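Robots at Work and at Home, handout for session 2
Topic: can machines do the chores yet?

Notes go with the slides, they don't replace them. Bring the Cendach reading to the seminar, we will use the table at the back of it.

Where we got to last time

Repeated job, fixed parts, fixed place = solved decades ago. Spot welding, palletising, bottle filling. The part turns up in the same spot every time and the machine is bolted down next to it. Call this the fixture trick: you pay somebody to make the world tidy and then the robot can be fairly stupid.

Home chores and small-shop chores break the trick. Things are soft, see-through, crumpled, in the wrong place, half under something else. Folding, wrapping, bagging, making beds, wiping round taps. Jobs we pay people very little for, and they are the hard ones. Hold on to that for the essay.

Why hands matter

Two-finger gripper: cheap, strong, easy to control, easy to mend. Fine for boxes and handles. Poor at peeling one layer off another.
Suction: brilliant on flat smooth card. Useless on cloth, bad on anything bubbly or with holes.
Fingered hand: several jointed fingers and a thumb set apart so it can press against them. Many more motors or tendons, many more ways to break. Also more places to put touch sensing.

Main point: a lot of what you do with your hands is done by feel. Finding an edge is the classic one. Think of the end of a roll of sticky tape, you run a nail round till it catches. Your eyes hardly help. Same with the edge of a table when you sit down in the dark, or the hem of a sheet.

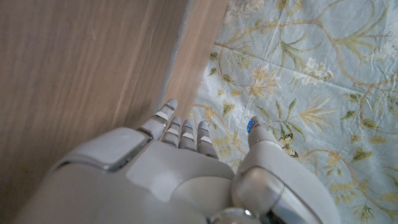 Fig. 1. Jointed fingers and a separate thumb, at an edge between wood and cloth.

Questions to have in your head for the lab: how would the machine know it has touched cloth and not wood? What would change in the signal? Is a yes/no contact sensor enough or do you need to know how hard and in which direction? (Direction matters. Slip is sideways.)

Terms, learn these
compliance - how much the thing gives when pushed. Can be in the joints, the skin or the software
deformable object - anything that changes shape when you handle it. Cloth, film, dough, cable
regrasp - let go and take hold again somewhere better
bimanual - both hands on one job
cycle time - start of one to start of next, includes faffing about
intervention - a person steps in. COUNT THESE when you read any claim

The worked case: bubble wrap

Looks trivial. A packer at a bench does it without looking up. List of what is actaully going on:

get hold of the roll
find the free end
separate the free end from the layer beneath (static, clinging)
hold the roll back while pulling the sheet out, needs both hands doing different things
lay it flat-ish, put object on it
fold over, roll up, tuck the ends, tape

Every one of those is a research paper. Cameras struggle because the stuff is clear and shiny, so you get highlights that move when the sheet moves and depth readings full of holes. The roll is light so it shifts when you nudge it. The sheet has no fixed shape, so "where is it" has no short answer.

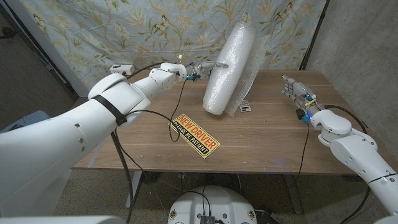
Fig. 2. Two arms at a table. Left hand against the roll, right hand open. Loose wrap hanging from the roll.

Notice how many cables there are in any two-arm setup like this. Cable management comes up in every site visit report and in almost no papers. Things snag. A cable that crosses the work area is also one more thing the vision system has to ignore.

Division of labour between hands. Usual scheme is holder and mover: one hand steadies, the other does the clever bit. People swap roles constantly without thinking. Most control software doesn't swap, or swaps only at set points. So if the mover drops the sheet when the holder is the one nearer to it, a person just uses the nearer hand. The machine may have to go back to the start of the whole sequence. Huge cost in cycle time.

Numbers from the Amano packing trial (see reading list, appendix B). 1,137 attempts logged in all. 528 of them finished with no intervention. So under half. Before you write that it is hopeless, or marvellous, ask:

what counted as finished? Wrapped, or wrapped and taped?
same object each time?
who set the bench up between attempts and how long did that take?
was the roll put back in the same place by hand? (If yes, the fixture trick has crept back in.)

The last one is the one students miss every year.

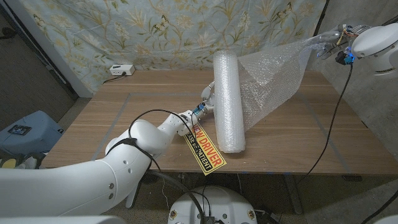

Then there is pulling against tension. When one hand lifts a corner and the other keeps the roll down, the two are joined through the sheet. Move one and you load the other. Too slack and it crumples, too tight and the grip slips or the roll skids. People keep it right by feel, continously. For a robot you need force readings at both wrists or hands, and a controller treating both arms as one system. Planning each arm alone and hoping does not work well, there's a short Brurkirer note on this, two pages, read it.

Learning from demonstration, quick version. Person drives the arms through the job many times, model learns to copy. Good: no need to write down rules for plastic film, which we can't do anyway. Bad: copies the demonstrator's habits, goes odd when the table is a different height or the light changes. Recovery is the weak spot. If the demos are all clean the model has never seen a mess, so include messy ones on purpose.

So, yet?

Shop floor, narrow job, someone nearby to help: nearly, in places.
Home: no. Stairs, pets, clutter, no one on hand to reset it, and price.
Safety in home also a seperate question, session 5.

For the seminar
Pick one chore you did this week. Break it into steps as above, be mean about it, at least ten. Mark which need touch, which need both hands, and where a drop would send you back to. One side of A4.

Lulura lab slots: sign up on the sheet by the door. Sleeves rolled, lanyards off. Essay titles go up in April.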